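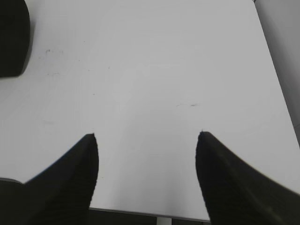

Photos: wrist camera, Sunutside workshop

The Kováčik fingers arrived in March, and we have been asking them to open a bag ever since. Natália Zelenák picked the bag: black, soft, and full of opinions. A bench test with wooden blocks would have been kinder to everybody's mood.
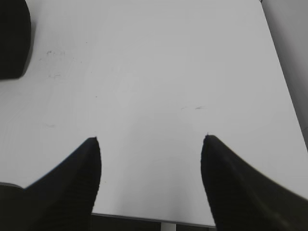

Our old Werska pair is stiffer and costs less, so it got the same job under the same lights. Each set had 15 tries at the zipper pull, starting from fingers wide open over the table. Werska managed 10. Kováčik managed fewer, and Natália has asked me to leave it at that until she has redone the force settings.
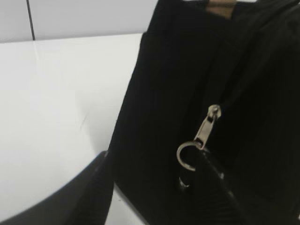
The ring on the pull is the best handle on the whole bag, provided a fingertip gets to it before the fabric does. Slack cloth bunches up, the camera sees black on black, and the controller reports a good grip on a fistful of bag.

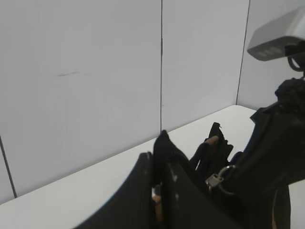 We're keeping both pairs on the bench for now. The full log runs to 119 pages, mostly timestamps, and is on the shared drive under Clekham. Please don't print it again.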